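How to Stop a Rug from Creeping, Curling and Generally Having Its Own Ideas

Posted 13 August 2022 in Floors
By Veikko Mäkelä

A rug on a hard floor will travel. Mine set out from under the coffee table in April and by the time I got around to doing something about it, one corner had made it to the radiator. If you have kids or a dog, yours is probably faster.

The fix is a decent pad, cut properly, plus some attention to the corners. It takes an afternoon, most of which is waiting for the rug to forgive you for having rolled it up. I'll go through the whole job for a rug on bare wood, tile or vinyl first, then the more annoying case of a rug on top of carpet.

What you need

A rug pad, a little bigger than you think
Sharp scissors or a utility knife with a fresh blade
A tape measure
A pencil or a piece of chalk
Vacuum cleaner
A damp cloth and a dry one
Corner grippers or rug tape, if the corners curl
Something heavy and flat for a day or two (encyclopedias are finally useful again)

Picking the pad

There are more kinds of rug pad than any reasonable person wants to read about. For a hard floor you are choosing between felt, natural rubber, a sandwich of the two, and the open waffle stuff that comes on a roll.

Felt on its own is soft underfoot and does very little to stop sliding. It works under a big heavy rug with a couch parked on it. Under a hall runner it is a sled.

Natural rubber grips well and is thin, so doors still open over it. Felt with a rubber backing does both jobs and costs accordingly. I use the Kesstead felt-and-rubber one in the living room and the thin Widico one in the hall, where the bathroom door clears the floor by the width of a bad mood.

The waffle stuff is fine for a year. After that it starts to shed crumbs, and on some finishes it sticks or leaves a yellowish grid that you will be explaining to guests forever. If you rent, spend the extra money. If you have vinyl floors, check what the flooring maker says about rubber before you put any down, because some vinyl discolors under it and no amount of scrubbing brings it back.

Thickness: a quarter inch is plenty in most rooms. Go up to three eighths in a bedroom if you like your feet. Go down to an eighth anywhere a door swings. Slide the pad sample under the door before you pay for the whole thing. I did not do this once.

Measuring

Measure the rug itself. The label is a rough guide at best, and a rug sold as 5 by 8 can be a couple of inches off in either direction. Leave out the fringe.

Take one inch off each side. So a rug that measures 60 inches by 94 wants a pad 58 by 92. The edges of the rug then slope down to the floor and lie flat, and you don't see the pad from the couch. If the rug is very thin, take off an inch and a half.

Round rugs: lay the pad upside down on top of the upside-down rug, trace around the edge with chalk, then cut an inch inside your line. Don't try to be clever with string and a pencil. Rugs sold as round often aren't.

Cleaning the floor

Vacuum first, then wipe with a damp cloth, then dry it. Grit under a pad acts like sandpaper every time somebody walks across, and dust is the main reason a pad that gripped beautifully in the store gives up at home. While you're there, vacuum the back of the rug too. You will not enjoy what comes out.

If the floor has been newly refinished, leave it bare until the finish has fully cured. The can will tell you how long. Believe the can.

Cutting the pad

Unroll it and let it relax for an hour. Mark your lines on the underside. Felt cuts best with big scissors and long strokes; rubber prefers a knife and a straightedge, with a scrap board underneath so you don't autograph the floor.

Cut a bit generous, test, then trim. My neighbor Heikki Seppälä cut his first pad precisely to the label size of his rug and had a gray felt border showing on two sides. He told people it was a design choice for most of a year.

If your pad comes in two pieces because the rug is large, butt the edges together and join them with a strip of duct tape on the upper side. Never overlap them. You'll get a ridge, and the ridge will find your toe.

Laying it

1. Put the pad down first, gripping side to the floor. On most pads that's the rubbery side. If both sides look alike, rub each with your palm and put the grabbier one down.

2. Line it up with the longest wall, or with the floorboards if your walls are as honest as mine.

3. Roll the rug up with the pile inside, set the roll at one end of the pad, and check you have an inch of rug hanging over on that end and both sides.

4. Unroll it slowly. Going back two feet to straighten it is easy. Going back eight is a test of character.

5. Walk it flat in socks, from the middle out to the edges.

6. Wait a day before you put furniture back. If you can't wait a day, and few of us can, at least put the heavy pieces down last.

Corners that curl

New rugs curl because they've spent months in a tube. Roll each corner backward, against the curl, hold it for a minute, then weigh it down overnight. Most will give in after two nights.

For the stubborn ones, use corner grippers. These are little L-shaped or triangular patches with adhesive on one side for the rug and a tacky or rubbery face for the floor. I like the Ofori ones, which come off the rug without taking the backing with them. Stick them half an inch in from the edge, press hard, and leave them alone for the rest of the day. When the tacky side stops gripping, wipe it with a damp cloth and let it air dry. It comes back to life several times before it's finished.

Don't iron the corners. I know there's a video. Plenty of rugs are polypropylene, which melts, and then you own a rug with a shiny corner and an iron with a beard.

Rugs on top of carpet

A regular pad does nothing useful here. The carpet pile leans one way, the rug gets nudged that way with every footstep, and over the weeks it ripples up like a slow tide. You want a pad sold for carpet, which is stiffer and often slightly sticky on both faces.

Low pile carpet is manageable. On deep, squashy carpet, your best tool is furniture. Get the front legs of the couch onto one edge and a chair or bed leg onto the other, and accept that you'll be tugging it straight now and then. Flatweave rugs ripple worst. Heavy, stiff-backed ones behave best.

Runners

Runners move more than any other rug because all the traffic goes in one direction and in a hurry. Use thin rubber the full length, less the inch at each end, and put grippers on all four corners whether they curl or not. On stairs, please ignore everything above and fix the runner mechanically, with rods or staples. A pad and good intentions will not hold a stair runner.

Looking after it

Twice a year, lift the rug, vacuum both sides of the pad and the floor, and let everything air for an hour. Turn the rug end for end while it's up, so the sunny side gets a rest. Replace a rubber pad when it goes hard or starts crumbling. Felt lasts until the cat decides otherwise.

If something gets spilled, pull back the rug and check the pad the same day. Felt holds liquid like a grudge, and a damp pad on a wood floor will leave a mark that no rug is ever quite in the right place to cover.

Next in this series: what to do about furniture dents, with ice cubes and low expectations.
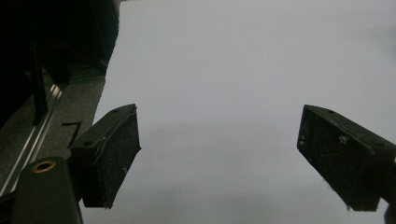
Black grippers over a pale, smooth surface.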